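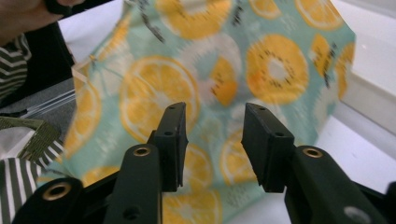 Workshop > Bench Tips > Grippers > Comparing Fingers on Cloth

Cloth is the quickest way to find the faults in a two-finger gripper. A block of wood will sit between almost any pair of fingers. Thin printed cotton folds, slides and creeps out of the jaws, and a reusable zip-top pouch adds a stiff plastic strip that behaves differently from the fabric next to it. The notes below cover hand-held grippers with parallel or near-parallel closing fingers, tested on light fabric on a white table.

Setting up

Clear the table to the edges of the work area and wipe it. Grit under a fingertip scratches the surface and changes how the cloth slides.

Use patterned fabric. A bold print shows the camera where the cloth moved between two moments, and a plain white cloth on a white table gives it very little to go on. Fruit prints work well, as do stripes, provided the stripes are not all parallel to the jaws.

Lock exposure and white balance on both cameras before the first trial. Auto exposure will shift each time black fingers close over a bright surface, and the recordings from two grippers can no longer be compared side by side.

Check every joint for play with the power off or the trigger released. Hold the base still and push each fingertip sideways. If it moves before the linkage does, tighten the pivot screw a quarter turn and check again. Overtightening is worse than play; the finger should still fall open under its own spring.

Fingertips

Two sets were compared, the Kudley pads and the Tonderow pads. Both bolt on through the face, so a swap takes one hex key and a minute per side.

The Kudley pad is narrow and fairly hard. It gets under an edge well and releases cleanly. It does poorly on a single layer pulled tight, where the pads meet and the cloth slips out between them.

The Tonderow pad is wider and has more give. It holds one layer without trouble but picks up two layers when only one is wanted, a nuisance on any pouch or bag. It also holds lint. Clean it with a damp cloth every 5 trials, or the grip falls off enough to spoil the comparison.

Do not mix pads on one gripper. The cloth turns toward the harder side as the jaws close.

Approach

Bring the open fingers in square to the cloth, with the gap lined up on the fold you intend to take. Stop before contact and check both tips. If one touches first, the fold is pushed away.

If the fabric lies flat, make a fold first. Push one tip in along the table until a ridge stands up, then close on the ridge. Pinching straight down on flat cotton mostly scrapes the table.
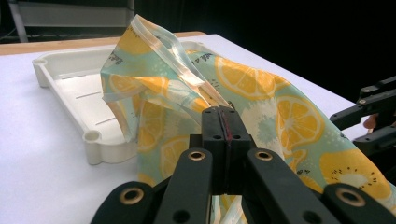 On zip-top pouches, take the fabric below the strip for lifting and the strip itself for opening or closing. The strip is slick and springy. A grip half on the strip and half on the fabric will walk toward the fabric as the load comes on.

With 2 grippers, one holds and the other works. Close the holding side fully before the second gripper moves in. Keep the two linkages a hand's width apart at their closest point; the outer links swing wider than the tips, and a knock there shows up in the data as a jump in the pose.

Controller settings

The Kudo controller logs jaw width and trigger position on separate channels. Record both. On cloth the difference between them is small, but it is the only sign of how much fabric is in the jaws.

The Gretum controller has a cleaner menu and a slower log. It missed short slips that the Kudo caught. For rigid parts either one will do.

Run the jaws through full travel before each session and write down the open and closed readings. If the closed reading drifts, check the pivots before touching the software.

Counting trials

The comparison ran to 345 grasps on one set of pivots with no visible wear. Plan on replacing the pivot screws at 1,000 whatever they look like.

Log failures by type:
slip out of jaws
two layers taken
fold pushed away
release failed, cloth stuck to pad

A single pass/fail column hides the fact that the two pads fail in different ways. Kudley failures were nearly all slips. Tonderow failures were nearly all double layers, and most of those went away when the approach was raised slightly off the table.

Storage

Store grippers with the jaws open. Soft pads left closed take a set and need replacing early.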